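渡し船の切符 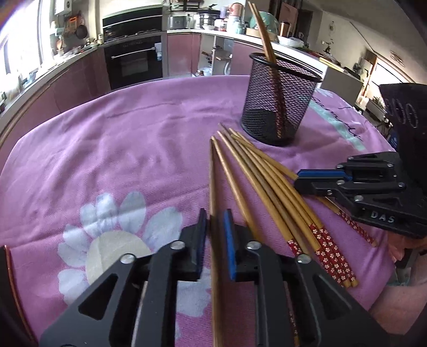
第144号　2ページ

スキルカウの船着き場で切符を売る仕事を、キエウ・チャウは春から始めた。前任の男が膝を悪くして山のほうへ越していき、窓口が空いたからだった。給料は安かったが、窓口の裏に寝起きできる部屋がついていた。部屋には流しと寝台があり、窓から川が見えた。

川の向こうはパレーデスという町で、橋は上流まで行かないとない。車のない者は船に乗る。朝の船は学校へ行く子どもと市場へ行く女たちで混み、昼の船はたいてい空いていて、夕方の船は朝と同じ顔ぶれを逆向きに運んだ。

仕事は難しくなかった。金を受け取り、切符をちぎり、釣りを渡す。船が出たら売り上げを帳面に書く。帳面は前任の男のものをそのまま使った。男の字は小さく右に傾いていて、数字の7に横棒が入っていた。チャウの字はその下から始まっている。インクの色も少し違う。

二週目に、帳面のいちばん後ろに別の書き込みがあるのを見つけた。後ろから前へ、逆さに書いてあった。名前が一つと、その下に日ごとの印が並んでいる。名前はモンディスといった。印は切符一枚を表すらしかった。金額の欄はどれも空いていた。

船長のロコフに聞くと、ロコフは綱を巻く手を止めずに答えた。

「つけだよ」

「いつ払うんですか」

「払わない」

「じゃあ、つけじゃないでしょう」

「帳面についてるんだから、つけだ」

それ以上は言わなかった。ロコフは口数の少ない男で、霧の日と、エンジンの具合が悪い日だけよくしゃべった。

モンディスという人は、昼の船に乗る老人だった。チャウはそれまでにも何度か切符を売っていたはずだが、顔は覚えていなかった。いや、売ってはいなかったのだと後で気づいた。老人は窓口の前を通るとき帽子に手をやり、そのまま桟橋へ下りていく。チャウはそれを、往復券の帰りの客だと思っていたのである。

翌日、老人が帽子に手をやったところで、チャウは窓口の板を叩いた。

「切符をお願いします」

老人は立ち止まった。怒ったようには見えなかった。上着の内側を探り、次に外側を探り、それから窓口まで戻ってきた。

「前の人は」

「辞めました。膝が悪くて」

「そうか。膝か」

老人はしばらく桟橋を見ていた。船はもう綱を解くばかりになっていた。

「いくらになった」

「四十です」

「四十」と老人は言った。「高くなったな」

老人は硬貨を一枚ずつ板の上に置いた。足りなかった。チャウは置かれた硬貨を見て、それからロコフを見た。ロコフは岸に背を向けて煙草を吸っていた。船が出る時刻を二分過ぎていた。

「今日は、それでいいです」

老人は硬貨を置いたまま、帽子に手をやって下りていった。チャウは自分の財布から残りを出して箱に入れた。帳面の表にふつうの一枚として書き、裏には何も書かなかった。

次の日、老人は来なかった。その次の日も来なかった。

雨が続き、川の水が茶色くなった。流木が桟橋の脚に引っかかるので、ロコフは朝のうちに鉤のついた竿でそれを押しやった。チャウは窓口に座り、客のない昼に帳面の後ろを開いた。印は何年分もあった。抜けている日はほとんどなく、冬に一度だけ、ひと月近く空いたところがあった。そこには前任の男の字で「肺」と書いてあった。

「どこへ通ってたんですか、あの人」

夕方、船を洗っているロコフに聞いた。

「パレーデスの病院だよ。奥さんがいた」

「いた、というと」

「奥さんは死んだ。だいぶ前だ。それからは食堂に行ってる。病院の隣の食堂だ。昼を食って、次の船で帰ってくる」

「食堂に払う金はあるのに」

「食堂も、つけだ」

ロコフは桶の水を川へ捨てた。

「奥さんが入院してた頃、じいさんは毎日払ってたよ。一日も欠かさなかった。死んだ次の日も来て、切符を買おうとしたんだ。前のやつが、もう行かなくていいんじゃないかと言った。じいさんは、行くと言った。それで前のやつは、金はいいと言った。それだけだ」

「船会社は知ってるんですか」

「会社は帳面の表しか見ない」

チャウは部屋に戻り、飯を炊いた。魚の残りを温めて食べ、食器を洗った。窓の外は暗く、対岸の明かりがいくつか見えた。どれが病院の明かりか、チャウにはわからなかった。越してきてから、一度もパレーデスに渡っていなかったのである。切符を売る者は窓口を離れられないし、休みの日は寝ていた。

次の休みに、チャウは昼の船に乗った。窓口にはロコフの姪が座っていた。チャウが四十払おうとすると、姪は従業員はただだと言った。チャウは払った。姪は変な顔をして切符をちぎった。

客はチャウのほかに、鶏の籠を抱えた女がいるきりだった。川の真ん中でエンジンの音が変わり、船は上流のほうへ少し斜めに向いた。流れが速いときはこうするのだと、ロコフが操舵室から言った。まっすぐ行こうとすると下へ流される。言い終えると窓を閉めた。

パレーデスの船着き場から病院までは上り坂だった。道の両側に靴屋や薬屋が並び、そのうち坂がきつくなって店がなくなった。病院は黄色い建物で、隣の食堂は戸が開け放してあった。卓が並び、壁に時計と、去年の暦がかかっていた。

モンディスさんは来ていますか、とチャウは店の女に聞いた。女は鍋の蓋を取って中を見てから、来ていないと言った。

「あんた、親類の人かい」

「船の切符を売っています」

「ああ」と女は言った。何か知っているような言い方だったが、先はなかった。「座ったら。何か食べていきなさい」

チャウは座って麺を頼んだ。麺は熱く、葱がたくさん入っていた。隣の卓では白い上着の男が新聞を読みながら飯を食べていた。食べているあいだに客が入れ替わり、戸口の席だけがずっと空いていた。川の見える席だった。誰かに言われたわけでもないのに、客はみなその席をよけて座った。

「風邪だろうと思ってるんだけどね」と女が器を下げながら言った。「前にも、ひと月来なかったことがあったから」

「家はどこですか」

「あんたの側だよ。スキルカウの、煉瓦工場の裏。知らないの」

チャウは知らなかった。麺の代金を払い、少し考えてから、モンディスさんのつけはいくらあるのかと聞いた。

女は布巾を絞った。

「三千くらいじゃきかないよ。聞いてどうするの」

「わかりません」

「じゃあ聞かないでおきなさい」

帰りの船の時刻まで間があったので、チャウは坂を下りて市場を歩いた。蜜柑を買った。持ってみると重かったので、買いすぎたと思った。船に乗ると、ロコフが袋を見て、見舞いかと言った。チャウは、そうですと答えた。答えるまで、そのつもりだったかどうかは自分でもはっきりしなかった。

煉瓦工場は火を落として久しく、煙突に草が生えていた。裏に長屋があり、いちばん奥の戸に帽子がかかっていた。外側にかけてあるので、雨で縁が波打っていた。チャウは戸を叩いた。中で椅子の動く音がして、かなりたってから戸が開いた。

老人は窓口で見るより背が低かった。首に布を巻いていた。

「切符の人か」

「はい」

「あの日の分なら、まだ全部は揃っていない」

「そのことではありません」

チャウは袋を差し出した。老人は受け取らず、中を覗いた。

「パレーデスの蜜柑だな」

「わかりますか」

「葉がついてる。こっちの店は葉を取る」

老人は戸を広く開けた。部屋は狭く、きちんと片づいていた。卓に椅子が向かい合わせに置いてあり、老人は奥のほうに腰を下ろした。チャウはもう一方に座ってよいものか迷い、老人が何も言わないので座った。二人で蜜柑を食べた。酸っぱかった。

「風邪ですか」

「坂がいかん」と老人は言った。「船はいいんだ、座ってるだけだから。あの坂が、先月から長くなった」

「食堂の人が心配していました」

「行ったのか」

「麺を食べました」

「葱が多いだろう」

「多かったです」

老人は皮を丁寧に重ねて、卓の端に寄せた。

「わしの席に誰か座ってたか」

「空いていました」

老人はうなずいた。それから立って棚へ行き、缶を下ろして蓋を開けた。硬貨を取り出して、チャウの前に置いた。あの日の不足の分に、あと少し足りないだけの額だった。チャウは今度は断らずに受け取り、上着のポケットに入れた。

「残りは、この次だ」

「いつでもかまいません」

「いつでもというのは困る。日を決めてくれ」

チャウは考えた。

「では、次に船に乗る日に」

「わかった」

外に出ると、もう暗くなりかけていた。工場の塀に沿って歩き、船着き場に戻ると、姪が窓口を閉めているところだった。夕方の船は混んだか、とチャウは聞いた。いつもと同じだと姪は言って、鍵を渡して帰っていった。

チャウは部屋の明かりをつけ、帳面を後ろから開いた。老人の名前の下の、印の途切れたところまでめくった。前任の男の最後の印のあとに、老人が硬貨を置いた日の分を一つ書いた。金額の欄に、その日受け取った額と、今日受け取った額を分けて書いた。自分の財布から出した分は書かなかった。

翌朝は霧で、朝の船が遅れた。ロコフは桟橋に立って、対岸の見えないときの舵の取り方を長々と話した。音で測るのだという。岸に近づくと水の音が返ってくる。チャウは聞きながら切符を売り、子どもたちに押さないで並べと言った。

昼前に霧が晴れた。昼の船の客が一人、二人と来た。チャウは釣り銭を数えて箱に分け、それから板を拭いた。出る時刻の少し前に、煉瓦工場のほうから道を下りてくる人があった。帽子をかぶっていた。遠くて顔は見えず、歩き方もまだよくわからなかった。

ロコフが綱に手をかけて、窓口のほうを見た。

「待ってください」とチャウは言った。

ロコフは綱から手を離し、煙草を出した。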